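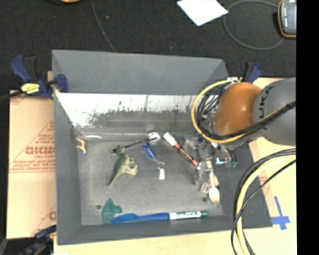

Gray bin, odds-and-ends set.

10 Feb 2024

Came in for a couple of quiet hours to deal with the small-things bin, which I've been putting off since January. The big boxes are easy, you wipe them and put them back. The small stuff is the real chore, because every piece has its own way of being annoying and half of it wants to roll under the bench the minute you lift it out.

First, the floor of the bin. It's scuffed all over and I went back and forth on whether that matters. I scrubbed one corner with the Fellska cleaner and a soft pad and got the grime off, but the scuffs are in the surface and they're staying. Fine by me! A brand new floor would be shinier and I already have enough trouble with glare along the far wall. So: clean it, don't polish it. If anybody feels the urge to buff it, please come talk to me first.

Now the contents. The green dinosaur is still my favorite thing in there (I know, I know). It never wants to stand up on its own in the bin and I've stopped trying, on its side is how it lives. The tail is a dirt magnet. I used an old toothbrush and lukewarm water with a drop of soap, left it four minutes, rinsed, and stood it nose down in a mug to drain.

The tiny orange-tan figure is the one I worry about. The limbs are so thin that I don't want it going through the sink with everything else, so it gets a wipe with a damp cloth and goes straight into the little lidded tub. Same for the white cap-like bit. I've nearly thrown that one out twice thinking it was trash off some bottle. IT IS PART OF THE SET. I wrote that on the tub lid in marker too.

Spoon: washed like any spoon, then dried right away so the bowl doesn't spot. I'd like a second one with a dull finish to swap in, the shiny bowl catches every lamp in the room. Sargate had a bag of mixed flatware in their clearance list, 14 pieces, and I may just buy the bag and keep whatever we don't use in the coffee corner - we're always short there anyway.

The stick with the fat white end (the orange-red and black one) only needed a wipe. The small blue thing with the metal tip I did with a dry cloth only, no water near the tip.

Weighed the tub of clean small stuff when I was done, mostly out of curiosity: 325 g with the lid on. Might be a handy quick check at the end of the day, if it comes up light then something's on the floor. I'll try it for a couple of weeks before I make anybody else do it.

Also tried the new paper labels from Testby on the tub. They stick well but the ink smears if your hands are even a bit damp, so pencil for now. There's a roll of 200, so we'll be living with them for a while.

To do:
- order the Sargate flatware bag
- find a tub with a deeper lid, the dinosaur doesn't fit with it closed
- ask at Guimarães if they still carry the soft pads, we're down to the last one
- new toothbrush, the old one is done for

Everything is drying on the towel by the window. Please leave it there till Monday, the dinosaur especially - it holds water in the feet.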